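5. First Wipe Test

This section covers the first run of the arm on a real surface. Complete sections 3 and 4 before you start. The arm must be bolted to its base plate, the Satier controller must be on current firmware, and both printed fingers must be fitted with the short screws from bag 4.

What you need

A flat panel or tray with a dark finish. Drops are easier to see on a dark surface than on a white one.
A spray bottle with plain tap water.
A microfiber cloth, folded in four.
Dry towels for the bench.

Caution: The Wirwood arm is not sealed. Keep water away from the base, the shoulder joint and the cable tray. Never spray while the motors are powered.

5.1 Preparing the surface

1. Switch the arm off at the power strip. The status light on the controller goes out after a few seconds.
2. Lay the panel on the work surface within reach of the gripper. The far edge should be no more than 700 mm from the center of the base.
3. Push down on each corner of the panel. If it rocks, put a folded towel under it.
4. Spray the panel from straight above, two or three pumps. Small separate drops are what you want. If the water runs together, dry the panel and spray again from higher up.

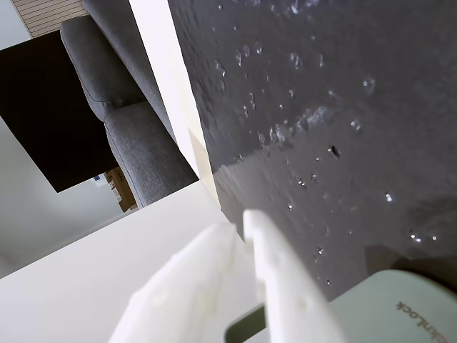
5. Wipe any water off the gripper fingers and let them air dry. Printed parts hold water in the layer lines, and a wet finger will let the cloth slip.
6. Switch the power back on and wait for the arm to home. Keep your hands clear until it stops moving.

Note: If the arm stops during homing and the controller shows code 121, the wrist cable is usually caught. Power down, free the cable and start again.

5.2 Loading the cloth

1. In the MacPherson panel software, open Manual and select Gripper.
2. Press Open. The fingers move to their widest position.
3. Hold the folded cloth between the fingers with the fold facing down.
4. Press Close and let go of the cloth once the fingers touch it. Set the grip force to 40. Higher settings can crack the finger at the screw holes.
5. Tug the cloth lightly. If it slides out, refold it thicker and leave the force setting alone.

5.3 Running the test

1. Load the program wipe_short. It makes one pass from left to right, lifts, and returns.
2. Set the speed to Low.
3. Keep one hand near the stop button and press Run.
4. Watch the cloth through the whole pass. It should stay flat against the panel. If one side lifts, stop the arm and repeat the wrist leveling in section 4.2.
5. When the arm has returned, power down and look at the panel from a low angle with a lamp behind it.

A narrow line of drops along one edge of the path means the wrist is tilted. Drops left at the start of the pass only mean the arm is coming down too late; lower the approach height by 2 mm and run the test again.

If you are working in a shared shop, such as the Flitwood benches, dry the table and hang up the cloth before you leave. Store the arm in its parked position with the fingers open.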